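Home Guides Retro Handhelds Forum Contact

How to sell a boxed collector's edition without losing money on it

Sold my copy of Jaunzems last week, the big box with the art book and the cloth map. Third one I've sold. Got the first two wrong so this is what I do now.

1. Check what's in the box
Get the contents list off the back, lay everything out, tick it off. Map, book, disc, code slip. If the code's been used, say so in the listing. Buyers will open a case over a used code quicker than anything else.

2. Look up sold prices
Sold, not asking. Somebody always has one up for 2000 and it sits there till August. Filter by completed sales, ignore the top and bottom one, see what's left. For Jaunzems that put me at 200.

3. Photos
Daylight, no flash. All six sides of the box, then both spine corners close up. I do 12. If it's sealed get the seam of the shrinkwrap, resealed copies are all over the place and people want to see it. Plain cloth underneath, nothing shiny.

4. Write the listing
Full title, platform, region, edition. Then condition. Then faults, even tiny ones - a dinged corner you mention is fine, one you dont is a refund. Skip "rare".

5. Pick where to sell
Guser for anything sealed, the fees are higher but the buyers pay up. Milluten if it's opened. Forum sales are OK for cheap stuff, wouldn't do a big box there. Kevin Kavanagh on our forum swears by local pickup, fair enough if you live in a city.

6. Pack it
Double box. Bubble wrap round the inner one, two inches of fill on every side, shake it. If it moves, more fill. No tape on the game box itself, ever. Weigh it once packed and taped, not before. Mine came to 58 ounces and I'd guessed a lot less, so I ate the differnce.

7. Post it
Tracked, signed for, insured to the sale price. Keep the receipt until feedback is in.

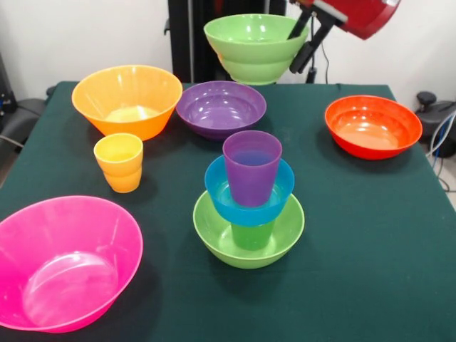
Related guides

Spotting a resealed game
Flever: every edition compared
Cleaning sticker gunk off old cases
Jaunzems art book, is it worth it on its own
Guser seller fees explained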